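The slow trade of Cletton

Most trading games want you rich. You buy low and sell high, your cart becomes a caravan, and by the end you own half the map and have stopped looking at any of it. Cletton, the new game from Valten, keeps you behind one market stall for its whole length. You can make it a better stall. You can't make it two.

I have played 20 hours of it over the past few weeks on a preview build, and I would still struggle to explain to a friend why I kept going back. You get up in the morning, walk down to the harbour, see what has come in on the boats and decide how much of it you can shift before it spoils. Then you set out your goods and wait. Customers come along and talk to each other, and some of them buy something. At dusk you pack up, do the accounts and go home.

Valten is two people. Kirsty Mottram designs and writes, and Natalie Hollis does the code and most of the art. They met while working on racing games for a larger studio and left in the same week, though they both say that was chance.

"We had spent years on things that go fast," Mottram says. "I wanted to make something where you stand still. Natalie thought I was joking for a good while."

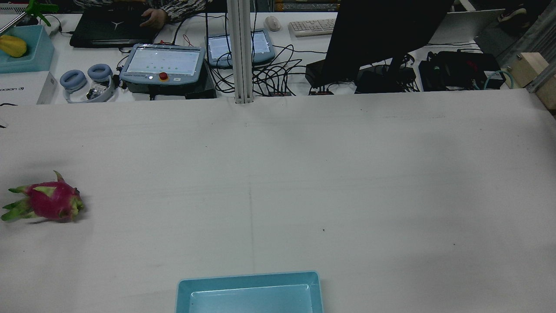
A dragon fruit on the table, with a papaya in the bin behind.

The first version of Cletton was a card game. Each card was a customer, and you won by matching what they wanted against what you had in stock. It worked well enough that Dunitz, the publisher, offered to put it out as it was. Mottram and Hollis asked for more time. The problem, Hollis says, was that testers learned the cards and stopped reading the names on them.

"They'd call out 'two fish, one bread' and slap it down. Kirsty had written a little life for every one of those people and it was all going in the bin."

So the cards went, and the customers became people walking around a town. There are 54 of them in the current build. Each has a home, some kind of work and a purse that fills and empties over the week. If the ropemaker has a bad month he buys less from you, and so does the woman who sells him his lunch. You are never shown a chart of this. You notice that the queue is shorter, or that someone who used to take the good butter now asks the price of it first.

Prices and manners

Haggling is where the game is at its best. There is no slider. You name a price, the customer reacts, and you can hold, drop or change the subject. Changing the subject is often the strongest move. Ask after a sick brother and you may get your price without another word on it, but the customer will remember that you asked, and if you don't ask again next week they will remember that too.

It took me a long time to see how much this was costing me. I had been treating the chat as a discount button, and by the end of my first month I had a stall that turned a decent profit and a row of regulars who had gone over to my rival across the square. I started again with a new save and did worse on money and much better on everything else.

The rival is called Hou. He sells nearly the same things as you, for slightly less, and he is kind. I kept expecting the story to make a villain of him and it never did. On one wet evening he lent me a tarpaulin. I have still not worked out whether he always does this or whether I had earned it, and Mottram wouldn't tell me.

Stock comes in by boat and cart, and no two deliveries are alike. Common goods such as onions, cheese and candles turn up most days. Odd things arrive now and then, and it is up to you to work out who in a small northern port might want a crate of them. A bad guess leaves you with a shelf of something soft and expensive. A good one can change the town a little. I sold some pepper to the baker early on, and by the spring he had a new loaf in his window that people crossed the square for.

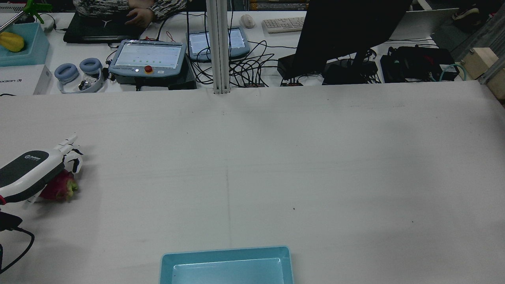 What doesn't work yet

The accounts screen needs attention. It lists every sale of the day in order, up to 200 lines of it in high season, and there is no way to sort by item or by person. I ended up keeping notes on paper. Hollis says filters are on the way, and that she put off doing them because she liked the look of the plain ledger.

Winter is also too thin. The boats stop, there are fewer people about, and on several days I had nothing to do except stand in the snow and watch the lamps being lit. One or two days like that would have been lovely. A whole season of them sent me to the sleep button, and I missed a wedding by pressing it too often.

Controller support is patchy. Moving and talking are fine, but setting out the stall means dragging items into place, and on a stick this is fiddly. The cursor sticks to the edge of whichever shelf it was on last. With a mouse I had no trouble at all, and I would suggest playing it that way until the problem is sorted.

Sound, on the other hand, is excellent already. There is very little music. You hear gulls, carts, shutters and the murmur of the queue, and after a while you can tell how a day is going by listening. A busy morning has a kind of hum to it. I played one full day with my eyes mostly on the ledger and knew when the ferry had come in.

When to play it

A free demo goes up on 29th December and covers the first two weeks in town, with saves that carry over to the full game. That is due in June on PC, with console versions to follow if the PC one sells. Dunitz has not set a price.

Mottram is still writing. When I spoke to her she was halfway through a set of conversations for the lighthouse keeper, who comes to market only when the fog clears and always buys the same thing. Hollis had asked her to stop adding people. She has agreed to stop after this one.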